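In August I bought the second record by Trolholm, a folk band I knew only from one song on the radio. It has 11 songs and I have played it almost every evening.

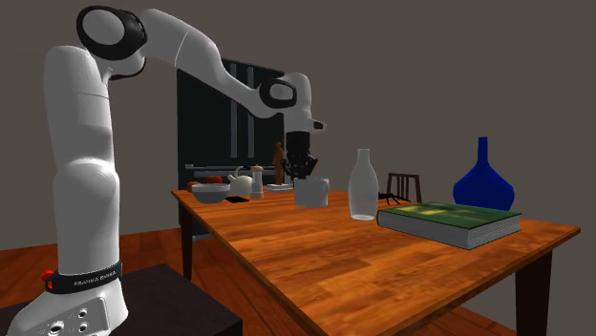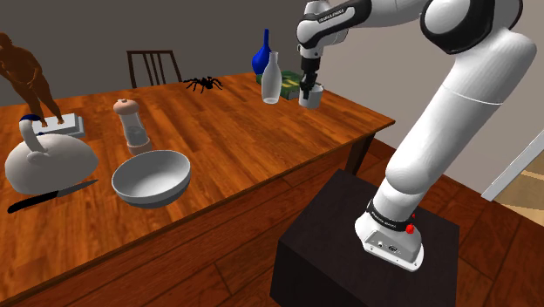
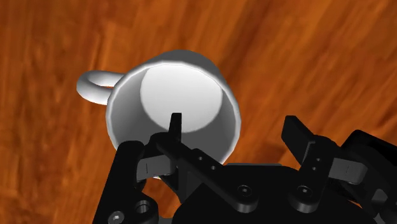

My favorite is "Plundanum", a slow waltz with fiddle and two voices. The singer stays very close to the microphone, and you hear each breath. I usually play it at the kitchen table with tea in a plain white cup like that one, and I forget to drink. The last song is weaker – too many drums for me.

They will play in Wundley this winter, in a hall with 859 seats. My ticket cost 18 dollars.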